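Folding demos and the planner that wasn't planning

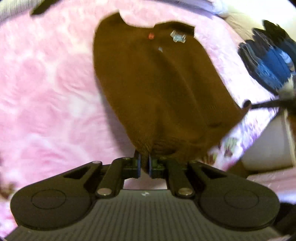 Posted by Yetunde Amadi on 20 Jun 2022
Filed under: manipulation, grumbling

I've spent two weeks with the new release of Vadudus, the planning stack everyone at Dommont keeps telling me to switch to. The pitch is that it handles "arbitrary garments". I have my doubts.

Take a knit sweater pinched by the hem. The grasp is fine. Any half-decent detector can find a ribbed edge, and closing two fingers on it is old news. What I want to know is what the software thinks the rest of the sweater is doing, and when I dumped the state estimate to find out, I got a flat rectangle. A rectangle! The sleeves weren't modelled at all.

Colour matters more than the docs let on, too. Dark brown knit on a fuzzy pink blanket is about as kind a background as you could ask for. Put dark clothes next to other dark clothes and I'd bet the segmentation mask starts to wander.

Pirmin Schwaiger reckons I'm being unfair and that the replanner covers for it. Maybe. I went through 45 of my logs and the replanner fired in 4 of them. In the others it played back the first trajectory with a small offset, and I wouldn't call that planning.

The config viewer is good, I'll give them that. Next I'm turning the offset off to see what's left. Logs are on the share if you want to argue.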